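About Ruddock Marine Parts

Ruddock Marine Parts is a small company which sells spare parts for older boat engines. We started in one room behind a repair shop in Fundley, and at that time we had only propellers and shear pins on the shelf. Today our catalog has 2,333 parts, and we add new ones every month.

Most of our customers have an engine that the dealer does not want to repair anymore. They need a water pump impeller, a starter rope or a gear case seal, and they need it before the weekend. We try to send each order on the same day if it comes before noon. If we do not have the part, we will tell you this clearly and we will not send you something similar. 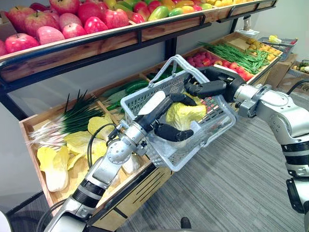 Apples and other fresh produce in wooden crates.

In August we opened our second warehouse, in Pandale. It gave us 2,000 square feet more, and the propellers have finally their own wall. The Fundley address stays open for pickup and for returns. Please bring the old part with you if you can, even if it is broken.

We also make our own line of impellers and seals under the name Caromwood. Each Caromwood kit comes with a printed sheet that shows the order of the washers. We wrote these sheets ourselves and we are always glad to receive corrections.

Our staff answers questions by email in English, Spanish and Polish. When you write to us, please give the engine model, the year and the serial number from the plate on the clamp bracket. Without the serial number we can only guess, and returns for a wrong guess take time for both of us.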